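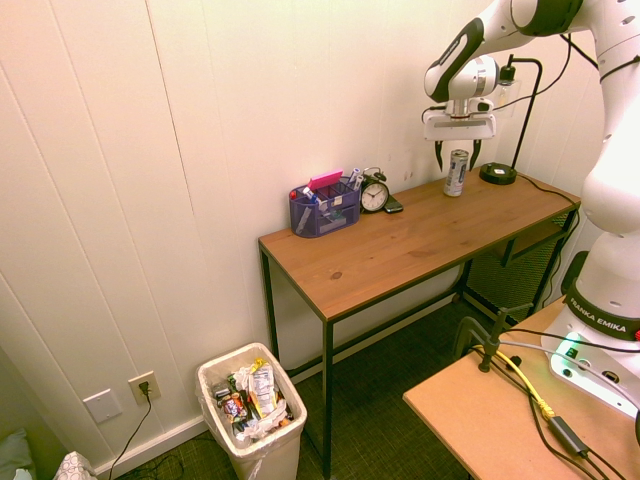 # How much should I put in my aunt's obituary, and who gets listed?

**Caroline Kimaro**

Hello everyone, and I'm sorry in advance for the length of this. My aunt passed away in September after a long illness, and since I'm the one in the family who "writes," I've been handed the obituary. I have never written one before! Our local paper charges by length, and what I've put together so far is well past 300 words, and I haven't even gotten to the grandchildren.

My trouble is mostly with the family list. She was married twice. Her first husband, Mr. Goossens, died young, and she kept his name at work all her life, even after she remarried, so half the town knew her by that name and the other half didn't. Her stepchildren were every bit as much hers as her own two, and I don't want anyone reading it over breakfast and feeling like an afterthought. Then there is Nata, who was not a relative at all but lived next door for 60 years and came to every Christmas dinner I can remember. Does a neighbor go in with the survivors? Is that done?

I'd also like to mention her years behind the front desk at the old Skotel, because she loved that job dearly and people still talk about how she remembered their room numbers. My cousin thinks work history should be one line and no more. The paper wants everything by 2 in the afternoon the day before it runs, so I do have a little time, but not a lot. Thank you for reading all this. 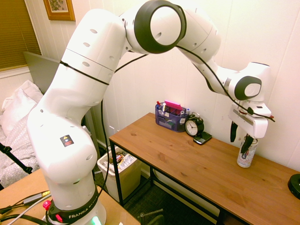 **Pudo**

Caroline, I'm so sorry about your aunt. I wrote my mother's and then my brother's, and I promise it gets easier once the first sentence is down.

For the names, I'd put her full name at the top with the earlier one included, something like "known to many as Mrs. Goossens." Folks searching for her will be looking under whichever name they knew, and you want them to find the service times. Mention the first husband with those who died before her, and the second wherever he belongs.

On the stepchildren, we just wrote "her children" and listed every one of them by age, with no labels. Do ask them first, though, as one of ours wanted her own mother acknowledged and would rather have had the word "step" in there. It was a five-minute phone call and I was glad I made it.

And yes, please put Nata in! "She also leaves her dear friend and neighbor" is perfectly usual, right after the family. If you need to trim, you can give the number of grandchildren and leave out their names. We had 14 between us and naming them all would have cost more than the flowers.

I'd keep the front desk story, too. The room numbers are the part I'd remember. Your cousin can have a single line for any other jobs she held.

**retired_and_reading**

Check whether the funeral home will post a longer version on its own site. Ours did at no extra charge. We ran a short notice in the paper with the dates, close family and the service, and put the whole life story online. Have somebody else read the names out loud to you before you send it in. We spelled a son-in-law's name wrong and had to pay for the correction.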